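Waken Automation Laboratory
Photo Gallery: Two-Arm Cell Safety Review

Published Friday, October 16, 2026

In June, the Bosdale site suspended work on its two-arm packing cell after the left arm failed to stop on command. The operator pressed the stop button during a bagging task, and the arm continued to move for 2 seconds before its brakes engaged. There were no injuries. One gripper finger was bent and a cable connector was pulled from its socket.

This gallery accompanies the written report and is intended for staff, visiting students and partner sites. Readers who need the full event log should request it from the Safety Office.

Background

The cell was installed by Qian Integration and runs the Skekus motion controller. It is used to study the handling of soft packaging, including shopping bags and snack bags. These items change shape when gripped, and both arms must often work within a short distance of one another. The laboratory had completed 34 sessions in the cell before the fault was reported.

Cause

The review found that the stop signal reached the controller correctly. The delay arose in the left arm, where a worn cable near the elbow interrupted communication with the brake module. The arm finished its last received movement before the loss of signal was recognized. A setting that should have shortened this waiting period had been returned to its default value during a software update, and the change was not noted in the maintenance record.

The review also found that the monthly stop test had been carried out only with the arms at rest. A test of that kind could not have revealed the fault.

Corrective Measures

Cables on both arms have been replaced and are now inspected every 40 hours of operation. The stop test is performed with both arms in motion, first at low speed and then at 80 percent of the permitted working speed. The controller will not start a session until the result has been entered.

Soft Packaging Work

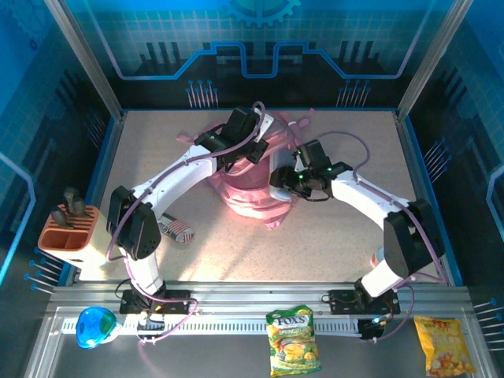 Sessions that bring both grippers to the same bag now require a second operator at the stop button. The second operator has no other duties while the arms are powered and may end a session without giving a reason.

Reporting a Concern

Any unexpected movement, however brief, must be reported before the cell is used again. Reports may be made at the Bosdale front desk or through the laboratory's internal safety form. Partner sites that operate a Skekus controller are asked to check their waiting-period setting after each software update and to keep a signed copy of the result.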